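培训机构Nemico推出“保过班”，承诺条款引发疑问
2018年11月27日

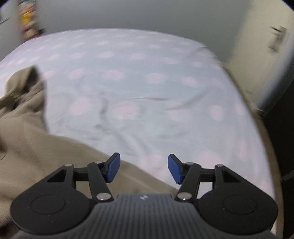

IT认证培训机构Nemico近日开始招收网络管理方向的“保过班”，宣称学员只要跟完11周课程，就能一次通过入门级认证考试，考不过全额退费。课程采用线上直播，使用合作方Wimau提供的模拟题库，题量为1000道。

退费条件写在报名协议的附件里，宣传页上没有出现。按照附件，学员缺课不得超过两次，每次模拟考成绩都要达标，并须在结课后9天内参加正式考试。三项中有一项不满足，退费承诺即告失效。考试费由学员自理，不在退费范围内。

Nemico课程负责人玛尔塔·茹拉韦利（Marta Zhuravel）表示，首期200名学员“绝大多数”已经通过考试。记者询问具体通过人数、考试科目以及中途退课者是否计入，她回复称数据“仍在整理”，未给出公布时间。首期班7月就已结课，整理到现在，时间不算短。

题库的来源同样说不清楚。Wimau在产品介绍中称题目“高度贴近真题”，却没有说明由谁编写、多久更新一次。多数认证项目要求考生签署保密协议，禁止外传考题。若题库真含有泄露的原题，被取消成绩的会是考生，培训机构未必受影响。

在网络服务商Dursun负责技术招聘的姆文德·韦雷（Mwende Were）对证书本身并不排斥，但她说，面试时会让应聘者当场划分子网、排查一条不通的链路，“有些人题背得很熟，换个拓扑就不知道从哪里下手”。她建议转行者先用免费的模拟器练习一段时间，再决定要不要花这笔钱。

另一家机构Zallus去年也开过类似班次，后来悄悄把“保过”改成了“免费重读”。Nemico方面称暂无修改条款的计划，第二期报名仍在进行，协议附件需缴纳定金后才能查看全文。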